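6. When the grip goes wrong (drops, missed closes, lost markers)

Rewritten after the April faults at Plurthorpe. Old section 6 told you to restart and carry on. Don't do that any more, it hid the real problem for weeks.

Applies to the Neta hand-held pair, left and right. For the arm-mounted version see section 9, different stop procedure.

6.1 What the fault looks like

Fingers close, log says closed, object stays on the table. Or it lifts and drops half way. Mostly with thin or clear things. Error 124 may come up, may not. No error doesn't mean no fault.

Second kind: the marker cube drops out of tracking. Hand position freezes in the viewer, then jumps. A jump in a recording is harmless to you but if that recording gets played back on the arm, the arm jumps too. That is how we bent a finger on Cheema. Treat every jump as a safety matter.

CAUTION: never send a session with a jump in it to the arm. Mark it BAD straight away, before the next take.

6.2 Stop first

1. Say "stop" out loud. Anyone leaning in to set the table takes their hands out.
2. Open both grippers fully. Let go of the object, don't try to save it.
3. End the take. Do not pause it, a paused take keeps the bad frames.
4. Write the take number and which hand. Left or right as the wearer sees it.

Note: if a finger is stuck shut, leave it shut. Do not prise it with a screwdriver. Go to 6.5.

6.3 Check the pads and cubes

1. Look at the black pad on each finger. Shiny, torn or lifting at the point, change it.
2. Wipe both pads with a dry cloth. No spirit, it hardens them.
3. Check the cube at the base of each gripper. Push it gently with a thumb. Any wobble at all, tighten and redo the calibration.
4. Look for glare on the printed faces. Ceiling lights are the usual culprit. Turn your stool before you start moving lamps.
5. Hold both grippers out over the table, pads pointing to the middle, at least one patterned face of each cube towards the head camera. Keep sleeves and straps clear of the cubes.
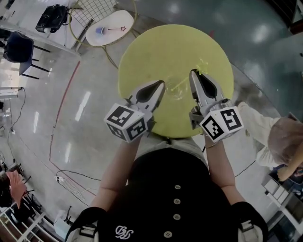

6.4 Test closes

1. Put the foam test block in the middle of the table.
2. Close and open 11 times with the left, then the same with the right. Slow, then normal speed.
3. Watch the viewer, not your hands. The width reading must come back to 100 when fully open. Anything lower, recalibrate.
4. Repeat with the clear test strip. This is the one that fails, so dont skip it.
5. All good: carry on, and write "6.4 done" in the log. One miss: go back to 6.3. Two misses: stop for the day.

Note: keep cables off the walkway while you do this. The wearer is looking down at the table and wont see them.

6.5 Stuck or bent finger

1. Power off at the grip. Wait for the light to go out.
2. Unplug. Tag it.
3. Send to Kimie Fujimoto at Mitier with the take number. Don't open the housing, the spring is under load and will come out at your face.

Pads are due for changing at 200 takes whatever they look like. Questions on the arm side go to Lamduan Pongsiri.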